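ok coffee corner update bc people keep asking

moved the machine off the kitchen counter, it was taking up the whole thing and Shazia kept stacking mail on top of it

new beans are the dark roast from Viker. grinding finer than last month, 15 grams in. was doing 18 before, way too much, bitter as anything

Faustino says I should weigh the shot too. no thank you. I watch the glass

also finaly threw out the old mugs. chipped, every one. kept the green one for pens

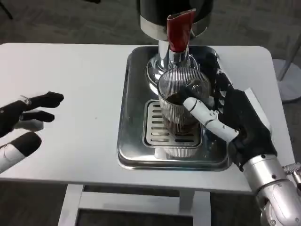

Cup choice matters more than I thought. Mugs hide everything, I never knew how much I was pouring. The clear ribbed one fits fine on the grate and you can see the dark stuff sitting in the bottom, so I know when to quit. Only gripe is the chrome base, shows every fingerprint, I wipe it like 7 times a day

drip tray gets rinsed at night. ok most nights

Fouzia wants a milk frother next. where wuold it even go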